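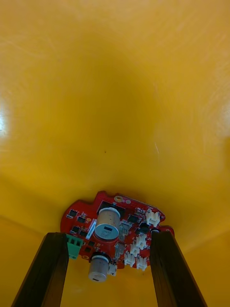

Our group went to the Kistier open day expecting to see a line that sorts old electronics by itself, because that is what the flyer said. What we were shown was one arm at one bench. I don't want to be unfair to it, as the arm did pick things up, and I stood close enough to watch it properly. It had a red circuit board pinched between two dark fingers, one on each side, with the shiny yellow inside of a container behind it. The left finger was partly over the green terminal block. I wrote that down at the time, because the talk had told us the gripper "finds the clear edge of the part", and a connector is not what I would call a clear edge.

1. What we were told

The visit was run by Petro Marchuk, who works on the demonstration side at Kistier's Bellham site. He gave a short talk first, with slides. The claims I noted were these:

The arm can handle 900 boards in a shift.
It needs no change of fingers between one type of board and another.
A new type of board can be taught in 18 minutes.

The slide for the first claim had no small print on it. Atif Minhas from our group asked how long a shift was, and whether the 900 was measured or worked out from the time for one pick. The reply was that it came from "site data", and that we could write in for the details. We wrote in. At the time of handing in this report we have not had an answer, so I have left the figure out of my results.

2. What we saw

We watched nine picks. Seven went as planned. On one the fingers closed and came up with nothing, and on another the board turned in the grip and was put down crooked. Mr Marchuk straightened that one by hand and carried on talking. Nine is far too few to give a rate, and I am not going to give one, but two bad picks in front of visitors is not what the slides prepared us for.

The boards were a fair test in one way. The red one I mentioned has a lobed outline with notches and rounded bits, so there are not many good places to hold it, and two round silver capacitors stick out where a finger might want to go. A flat rectangle would have been easier and they didn't choose that. On the other hand, every board had been chosen by the staff before we arrived. In real scrap I would expect dust, bent parts and cables still attached, and we saw none of these.

3. The question of damage

This is the part I would most like to know more about. If boards are going to be shredded, it does not matter where the fingers press. If they are going to be tested and sold again, which was also mentioned in the talk, it matters a lot. Nobody tested a board after it had been picked. I asked how hard the fingers squeeze and was told the force is "set low". No number was given — and the fingers looked hard to me, though I could not touch them.

4. Compared with Ghauri

Last year's group visited Ghauri in Grasthorpe, where sorting is done by people at benches. Their report gives 1339 boards for one day with one team. It is tempting to put that beside the 900, but the day and the shift may be different lengths and the team was more than one person. I have not made the comparison and I would mark down anyone who did.

5. What I would do next

Ask to bring our own boards, including some dirty ones. Ask for the length of the shift in writing. Test each board before and after it is picked, with the same meter. Atif thinks I am being hard on a demonstration, and his section of the report is kinder than mine. He liked how quietly the arm moved and thought the speed was good. I agree about the noise.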